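Notes for the talk: a pavement robot from the shared workshop

Start (do not read, only keep the order)

Good evening. I will speak slowly and please stop me if a word is wrong. The robot is called Melel. It has four wheels, one camera at knee height and a small computer. I build it on the second bench at Rirkow, mostly in the evenings, since May.

Say first: the driving program learns in the simulator on my old desktop, and the chassis waits on the bench. One practice run is 500 steps. I made 73 runs before I changed anything, and this was too many.

1. Following the pavement

The first task is to keep straight between a wall and a kerb. My program looked for long lines on the ground. On concrete slabs this gives trouble, because a seam between slabs is also a long line, and it does not go where the kerb goes. Explain with the hand on the screen: seam, kerb, pole base near the kerb.
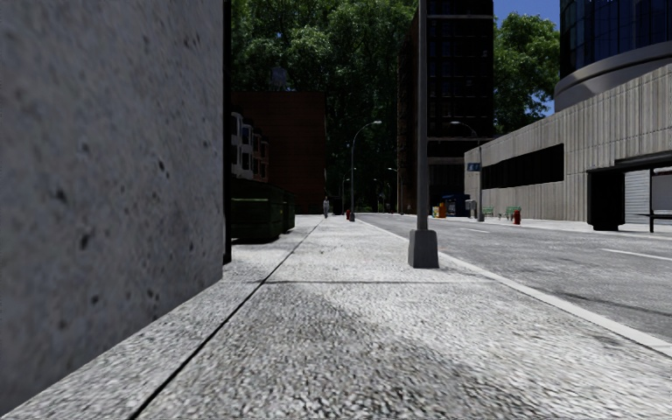 2. Things which stand in the way

Lamp bases, hydrants, bollards. In the first version I had one safe distance for everything, and Melel stopped too early or chose the road side. Now the distance depends on how wide the object is at the ground. A hydrant has a wide foot, so I measure the foot and not the cap.

Paving also matters. Big stones with small square ones between them make many short dark lines. I added a filter which throws away every line shorter than a limit. The limit took around 1,000 steps of trying. Speak about the shadow on the pillars only if there is time.

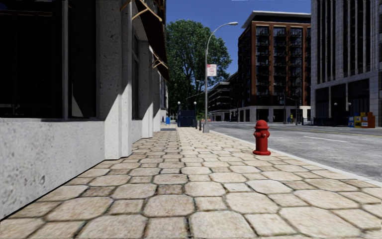
Lucrezia Benedetti wrote to me after the rehearsal that the filter is fine for the kerb, but I should keep the short lines in a second list, as the real wheels will feel every joint and the simulator wheels do not. I think she is right. I will say this in the talk and thank her.

3. What is next

Rubber tyres from the Trumon kit. A new front plate, cut at Rirkow. Then a slow test in the yard, with the stop button in my hand.

Questions. Leave the battery for the end.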